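About Osent

Osent is a school for people who want to cook, serve and run a small dining room. We teach adults. Most of our students have a job already and come to us in the evening, and some come full time during the day. We are independent, we are not part of a college, and we do not grant degrees. Students who finish a course get a certificate from us and a written record of what they covered.

How we started

The school began as a set of evening classes in the back half of a bakery on Sturano Street. The bakery closed its oven at noon and the owners let us use the room until ten at night. We had one range, a borrowed mixer and a long prep counter that had to be cleared by the time the bakers came in. The first course was bread and soup, and it ran for six weeks.

When the bakery moved, we took over the lease on the whole building. The old shop front became the teaching dining room and the ovens stayed where they were. We later added the second floor, which had been a storage space for a shoe wholesaler, and put in classrooms and an office. The name Osent comes from the sign that was over the side door when we arrived. We never found out who put it there, and the mail carrier was already using it.

What we teach

The kitchen courses are the largest part of the school. They cover knife work, stocks and sauces, meat and fish, vegetables, bread, pastry, and food safety. Each course has a set list of dishes, and students cook every dish on the list at least twice. The list changes in September, when we go over it with the instructors and drop whatever did not work the year before.

The dining room courses are smaller and cover table setting, order taking, carrying and clearing, wine and coffee service, and handling complaints. Table setting gets more time than people expect. Students learn the standard layouts first, then how to adjust them for round tables, for narrow tables and for rooms where guests sit close together. On a round table there is no head and no foot, so the first plate has to be placed by the door or the window and the rest measured from there. We teach people to set the plate first, an inch in from the edge, and everything else from the plate.
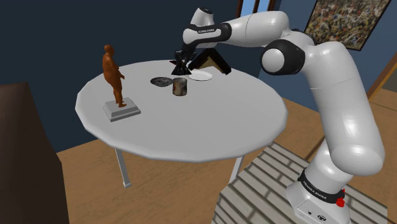 Round white table with a plate set on it.

The third group is what we call the office courses. They deal with costing a menu, ordering, storage, schedules, basic bookkeeping and the permits a small restaurant needs in this state. There is no cooking in them. Many people take an office course on its own, including owners who have been open for years.

Full program and single courses

The full program takes two terms and includes all three groups. A student in the full program spends mornings in the kitchen, has lunch service in the dining room from the fourth week on, and attends office classes in the afternoon. The full program is 600 hours, including service hours. Evening students can do the same program over a longer time by taking single courses in order.

Single courses are open to anyone over eighteen. A few have requirements. Pastry 2 requires Pastry 1, and the fish course requires knife work or a short test with an instructor. We do not ask for a high school diploma. We do ask that students can read a recipe and an order slip in English, and we can point applicants to language classes nearby if they need them first.

A single evening course costs $385, which includes ingredients and the use of school equipment. Students bring their own apron, closed shoes and one chef's knife. A list of knives that will do the job at different prices is sent out with the enrollment letter. Please do not buy a full knife set before the first class.

The building

We are at the corner of Sturano Street and Bestetti Avenue. The entrance for students is on Bestetti, next to the loading door. On the ground floor there are the main kitchen, the bakery room with its two deck ovens, the dish room and the dining room. Upstairs there are the classrooms, lockers, the office and the library.

The library holds more than 2,000 cookbooks, trade manuals and old menus. A large share came from the Symonenko Hotel, which ran a training kitchen of its own and gave us its shelves when it shut down. Many of the hotel's books have notes in pencil in the margins, mostly corrections to quantities and oven times. We have left them in. Students may borrow up to four books at a time. The menus do not leave the room.

There is an elevator at the back of the building. The kitchen has two lowered work stations, and the office can arrange for one to be kept free if we hear from you before the course starts.

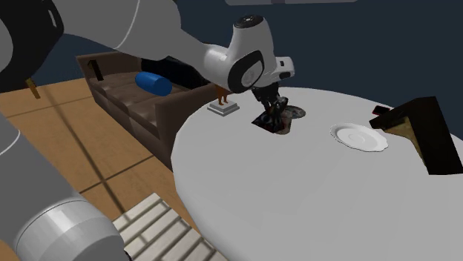
The teaching dining room

Lunch is served to the public during term. The menu is short, usually two starters, three main dishes and a dessert, and it follows whatever the full program students are studying that week. If the class is on stocks, there will be soup. Prices cover the cost of the food. Tips go into a fund that pays for knives and shoes for students who cannot afford them.

Guests should plan on lunch taking longer than it would somewhere else. An instructor is in the room at all times, and service sometimes stops for a minute while something is explained. Tables seat two, four or six. We take reservations by phone up to one week ahead and do not hold tables past fifteen minutes.

Our instructors

All of our instructors have worked in the trade, and most still do. We hire people for the subject they know best and do not ask a pastry cook to teach fish. New instructors assist on a full course before they lead one. Kitchen classes are kept small enough for each student to have a burner and a section of counter.

After the course

We do not promise anyone a job. We keep a board of openings outside the office, and local restaurants call us when they need people. Students who finish the full program can ask for a letter from their instructors. Former students can use the library for as long as they like, and they can rent the bakery room by the hour when there is no class in it.

Visiting and applying

You can visit during any lunch service or ask at the office to sit in on a class. Application forms are available at the office and by mail. We accept students in the order in which complete forms arrive. If a course is full, your form goes on the list for the next one and you do not need to send it again. Fees are returned in full if you withdraw before the first class, and half is returned if you withdraw before the third.

Page last updated May 24, 2018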